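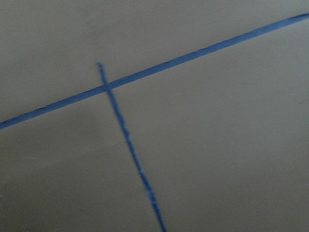
Blue tape on the big table, one of the crossings. Square by courtesy only.

June 4, 2020
Bench notebook, table layout and the valve fitting

Taped the big table today. Feven Gidey wanted a grid on it in time for the placement notes, and I had said some weeks ago that it would take me ten minutes. It took most of the morning and one roll change.

Covering first. The brown paper went down matte side up after I had put it down the other way and listened to Feven's views on glare. I pulled it tight from the short end and smoothed it with the side of my hand. Kidus Hadgu says there's a tool for this. Kidus did not say where the tool is.

Then the tape. Painter's tape, blue, the Braltia stuff from the bottom drawer. It holds on paper well enough if pressed down along its whole length, and it lets go without taking the surface with it if you catch it the same day. After that it has opinions. The 2016 layout was left down over one November and we scraped at it with a plastic card until everyone had gone home.

I ran the long strips first, one end stuck, the roll held low, then walked along the table and set it down in one go. The shorter ones cross those. My crossings are not right angles and I am no longer pretending they are. I did own a square at the start of the day. For our purposes a line only has to be somewhere you can point at and give a name to, and these can be pointed at.

Notes on technique, mostly for whoever does it next:
– Tear toward you, not up. Tearing up stretches the end.
– Run past the line you're crossing. Trimming can wait.
– If a strip goes down crooked, lift the whole thing. Nudging the middle gives you a wrinkle you'll look at for months.
– Don't lean on the paper with your elbows. (Kidus.)

Grid names. Feven proposed letters one way and numbers the other. Kidus proposed naming the cells after towns and got as far as Gikcombe before being outvoted. Letters and numbers it is, written in the book and nowhere on the paper, so the paper can be changed without a ceremony.

Once the tape was down I set the valve fitting out, upright, close to the central line and a little below the long upper one. It's the shiny one with the brassy band low on the body and the dark gray wing handle. Stock number 1529, out of the Guérin box, where it has lived with 11 things that are not valves. It stands on its own without being coaxed, a better showing than I expected from something with a handle sticking out both sides. The Vulo one I tried at lunch went over twice and has been returned to its drawer to think.

Handle direction: left and right as you face the table. Write it down each time. Feven's sheet has a column for it now, after last time, when we had a full page of positions and no idea which way anything had been turned. 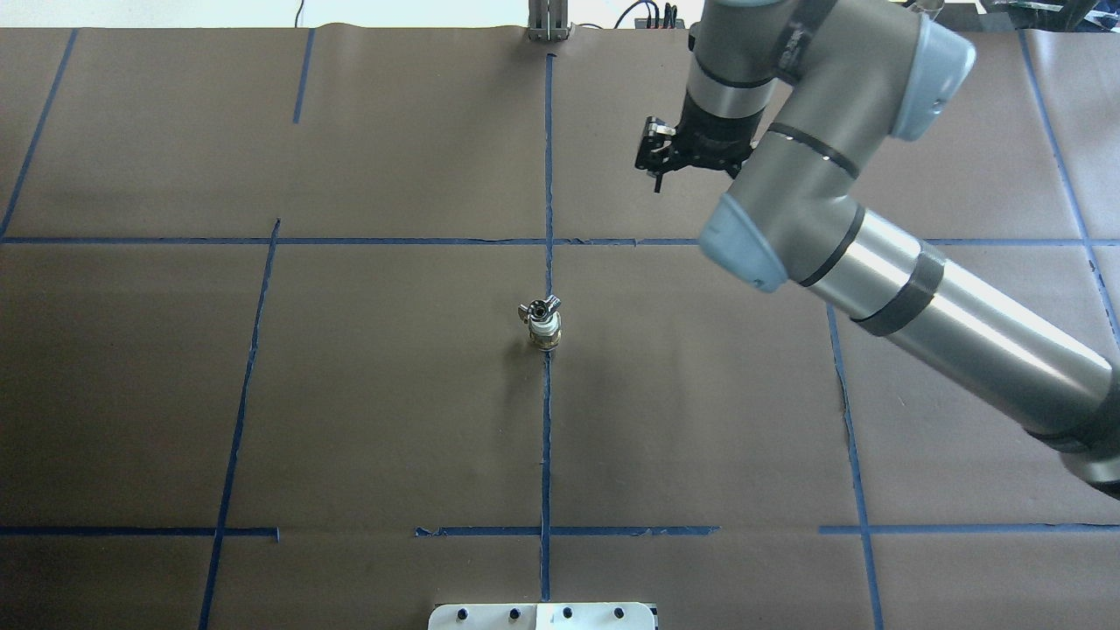

Still to do

Order tape. The current roll is down to the part where you can see cardboard, and Kidus found a supplier selling it by the case, roughly 3000 feet, which he thinks is a bargain and I think is a lifestyle.

Check the paper in the morning for lifting at the ends.

Find the square.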